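Oiling and Maintaining Wooden Boards

Bare maple takes up water quickly and gives it back unevenly, and repeated cycles open the seams between strips. A food-safe oil slows the exchange. Mineral oil is the usual choice. It does not harden, so it has to be renewed, but it never turns rancid. Olive and sunflower oil do, and should be kept out of the shop for this purpose.

Wash the board with warm water and a little dish soap, wipe it, and stand it on edge overnight. Do not oil a damp board. If the surface feels rough, sand along the grain with 120 grit, then 220. Wipe off the dust with a dry cloth.

Warm the oil by standing the bottle in hot water. Pour on about 2 tablespoons for a medium board and spread it with a lint-free rag, working into the end grain - this takes up several times more than the face. Leave it for 8 hours, then wipe off whatever is still on the surface. A new board needs three or four coats. After that, one coat a month is enough under daily use.
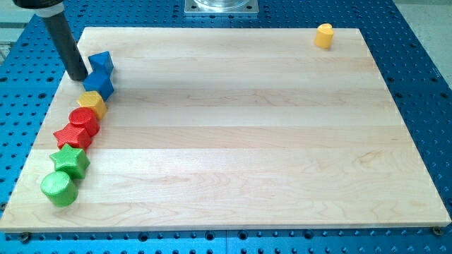 Pale maple board made up of long strips, with light end grain along the front edge.

Always oil both faces, including the one that is never cut on. A board treated on one side only will cup toward the drier face. Slight cupping can be reversed by laying the board hollow side down on a damp towel for a few hours, then drying it on edge.

For a harder finish, melt one part beeswax into four parts mineral oil by weight in a double boiler. Beeswax melts at about 64 degrees Celsius, so a low simmer is plenty. Rub the paste in while soft and buff after an hour. Store the rest in a lidded jar.

Open seams cannot be closed with oil or wax. Reglue them with a water-resistant wood glue, clamp overnight, and sand flush before the next coat.

Last revised 4 May 2021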